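Review: the Avham good practice pack for cloth handling cells

The Avham pack is a printed guide of 100 pages plus a set of checklists, and it costs 230 euros. It covers small robot arms that pick up soft goods with two-finger grippers. We have used it at Nonesby since May, on a bench cell that handles red cloths, and this review is based on that cell alone.

The guide is clear about what it does not do. It will not replace your own risk assessment, and it says so on the first page. What it gives you is a routine for the bench: what to check, when, and who signs.

Section 3 deals with the fingers and is the best part. It asks for a look at tips, bevels and edges at the start of each shift, with anything chipped or frayed written down even if the cell stays in use. Our old sheet had one tick box for the whole gripper. Small nicks never got recorded.
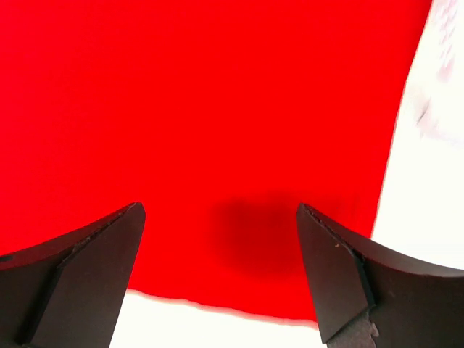
Fingers open over red material. The worn upper edge on the left finger is the sort of thing Section 3 wants logged.

Joar Grønli rewrote our shift sheet from the Avham one, and it takes him eight minutes to fill in. That is longer than we would like. Half of it is the wording, which asks for the same finger condition under two headings.

The section on the work surface is shorter. It wants the table clear of specks and stray items before a run, and any spare cloths kept well away from the one being picked. Fair enough, though there is no guidance on glare from a white table, and we had hoped for some.

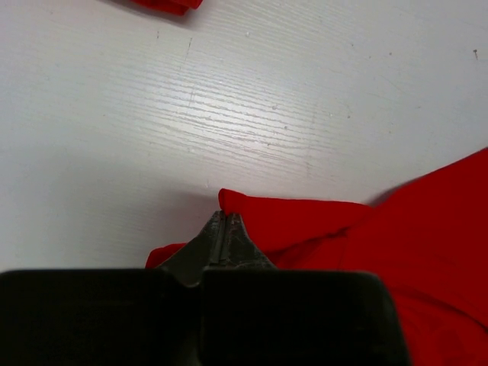
Closed fingertips at a raised fold, with a second piece of red cloth at the far side of the table.

The rules on stopping are sensible. No hands near the fabric while the jaws are closed on it, and no tugging a caught cloth free by hand. Daiane Vasconcelos runs our Wednesday training and now teaches that page as it stands.

Weak points: the index is poor, and the checklists come as locked files, so you have to retype them to change anything. The cheaper Giannakopoulos guide has editable sheets but says very little about fabric.

We bought ours through Kesomport and delivery was quick. Worth the money for a cell that handles cloth – less so if you only pick rigid parts.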